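Bumeck sold their captain in June, and the club shop still has his shirts on the rail at half price. Supporters walk past them on the way to the turnstiles. Some stop and look, most do not.

The sale to Vorberg was announced in two lines on the club website, late in the evening, with the season ticket deadline already gone.

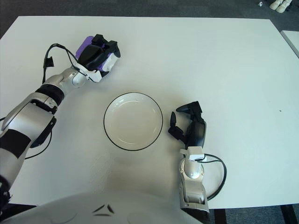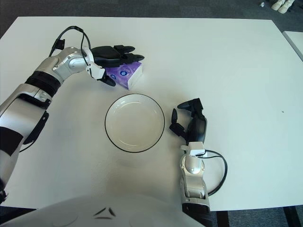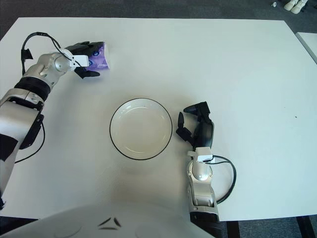 Dénes Fodor thinks the anger has been aimed at the wrong people. The board had little choice, he argues, once the player had let it be known that he would not sign again, and a smaller fee now was better than no fee next summer. He would have sold in January.

That view is not widely shared on the terraces. The midfielder had played every minute of the promotion season, took the corners and the penalties, and was the one who went over to the away end after defeats. Vorberg are not a bigger club in any way that Bumeck people recognise. They have a newer ground and an owner with deeper pockets, and they finished two places higher.

The money has gone on a left-back from Montes and a young forward on loan from Tresitel. The left-back has settled quickly. He is strong in the air, keeps his passes short and has already formed a decent understanding with the winger in front of him. The forward has found it harder. He runs the channels well but wants the ball early, and there is no one left in the middle to give it to him.

The manager has tried a flat four, then a diamond, then went back to the flat four at half-time against Montes. Bumeck lost that one in the 90th minute to a header from a free kick — the kind of ball the old captain used to attack at the near post.

Around 1,000 supporters have already put their names down for the trip to Vorberg, a long way to go on a work night. The away section is uncovered and the last train leaves before the final whistle, so most will travel by coach. Coaches leave from the car park behind the main stand, and tickets must be collected in person from the club office before 02/10/2018.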